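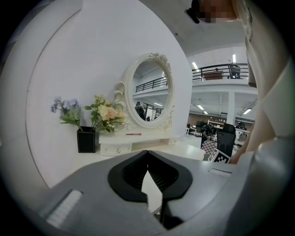

White dressing table with oval mirror and two-knob drawer unit.

Backstage and front of house walk-round, Jullmont Playhouse
Filled in by Samah Mansour before the Sunday matinee of Planura

Hello all, and thank you for putting up with me and my clipboard again! Remarks follow each item, so do please read the ones with your name in them.

1. Fire exits clear, both sides of the stage: YES
Lovely to see. Stage left had a costume rail drifting towards the door, but Younes moved it while I was still writing this.

2. Emergency lighting tested: YES
All units came on. The one over the balcony stairs is dimmer than its neighbours and I'd like it looked at before August.

3. Trapdoor bolts and edge marking: NO
The bolts are sound, but the white tape has worn away on the upstage edge, just where the chorus come running on in the second act. Trinidad, could you re-tape it before the half, please?

4. Flying bar 4, load within limit: YES
The limit is 325 kg and the painted cloth is well under. Ashraf has the weight sheet if anyone wants to see it.

5. Ladders and treads: PARTLY
The tall one has a loose foot. I've tagged it, so leave it be, however tempting it is when a lamp goes.

6. Seating, rows A to F: YES
Seat 24 still tips forward a touch. Fadwa won't sell it until the hinge is mended.

7. Smoke machine and notice in foyer: NO
Machine fine, notice missing. It needs to be up when doors open, 60 minutes before curtain.

Items 3 and 7 to be signed off with me at the prompt desk.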